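Lirell Dead-Flat Furniture Paint, 25 oz. can
Color: Jenthorpe Gray (772)
$42.00
In stock -- ships from our warehouse

Quantity
Add to cart
Add to wish list

Overview | How to use it | Colors | Care | Questions

Overview

Lirell is a water-based paint for furniture that has stopped being loved but is still holding up the television. It goes on with a brush or a small foam roller, it levels out well if you leave it alone, and it dries to a flat finish with very little shine. There's no separate primer for bare wood or for previously painted pieces in decent shape. Laminate and other slick surfaces do want one, and we sell one, and we realize how that sounds.

Hussam Bitar mixed the first batch after three weekends spent trying to make a shiny media cabinet less shiny. Every can he bought called itself matte. None of them were, by any standard he was willing to accept, and he has never been an easy man to sell paint to. The formula we sell today is the ninth. The fourth took nine days to dry and is remembered mostly by a bookcase in our back office, which still has the print of someone's elbow in it.

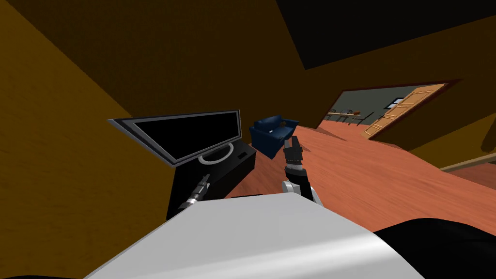

Most people buy their first can for the big stuff: TV stands, sideboards, the bench by the front door that has become a shelf for mail. Large, boxy pieces are where a flat finish pays off, since a broad side panel with a gloss coat on it will show you every lamp in the room and quite a bit of the window. It's also where people get impatient. One can gives two coats to a mid-sized cabinet, inside shelves excluded. If you're painting the inside shelves, buy two cans and clear your evening.

How to use it

Take off the hardware. Yes, all of it. Painting around a hinge takes longer than removing it and looks like you painted around a hinge.

Wash the piece with dish soap and water, rinse, and let it dry overnight. Furniture polish is the enemy here, and old furniture has generally had decades of it. If water beads up on the surface, wash it again.

Scuff with 200 grit paper (220 is fine, our supplier just happens to carry the other one). You're dulling the surface, so there's no need to sand down to bare wood unless the old finish is flaking. Wipe off the dust with a damp cloth.

Stir the can slowly, from the bottom, for longer than you want to. The ingredient that makes the paint flat is heavier than the rest of it and settles during storage. A badly stirred can will give you a glossy first drawer and a chalky last one, and then you'll write to Bouchra, and she'll ask whether you stirred it.

Brush or roll on a thin coat. Work in one direction, keep a wet edge, and don't go back over anything that has started to dry. Wait four hours. Second coat. Wait again.

It's dry to the touch in an hour and ready for light use the next day. Full cure takes three weeks, during which you should keep heavy objects off it. We know the television weighs something. Put felt under the feet.

Colors

Flat dark colors are sold on the strength of very small squares on very bright screens, so we'd like to manage your expectations. Jenthorpe Gray is a deep gray with a touch of brown in it. Rizk is a black with no blue at all. Plenumar is an off-white that looks like nothing much in the can and very good on a wall unit.

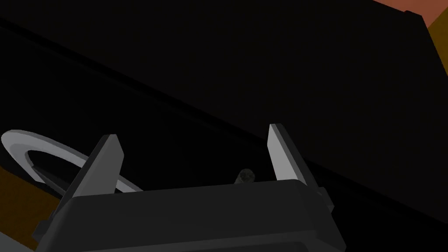 Sheen is harder to judge from a screen than color, and it's the thing most people get wrong when they order. A gloss paint throws back a hard white stripe wherever an edge meets the light; a flat one gives you a soft line and then gets out of the way. The charcoal-gray housing in the picture is a good guide to what to look for, with its matte top, rounded corners and one faint highlight along the lighter upper rim. Further down it just goes dark. Check your own piece the same way, with a lamp off to one side, before you decide it needs another coat -- plenty of third coats have been put on cabinets that were fine.

Sample pots are available in all three colors. Paint the sample on a scrap of board and stand it where the furniture will be, then look at it in the afternoon and once more with the lamps on. Jenthorpe Gray in particular turns a little warm after dark. Some customers order it for that. One sent it back for that, with a long letter.

Care

Dust with a dry cloth. Wipe marks with a barely damp one. Don't use spray polish, which will make a shiny patch exactly as big as the area you polished. Very flat paint also picks up hand marks around drawer pulls sooner than satin does, and the cure is a coat of our clear flat topcoat on the drawer fronts or a willingness to use the knobs.

Questions

Can I use it on a floor?
No.

Can I use it on kitchen cabinets?
With the clear topcoat, yes. Without it, you'll have about as much luck as you'd expect next to a frying pan.

Will it cover a bright red dresser?
In three coats. Black will do it in two.

How long does an opened can keep?
A year indoors with the lid hammered down properly. Don't let it freeze. If you store paint in the garage, bring it in by October.

Shipping and returns

Unopened cans can be returned within 25 days. Opened cans can't, including the ones opened only to look. For anything else, write to Bouchra Bensaid at the order desk and include your order number and a photo of the piece in daylight. And stir the can first.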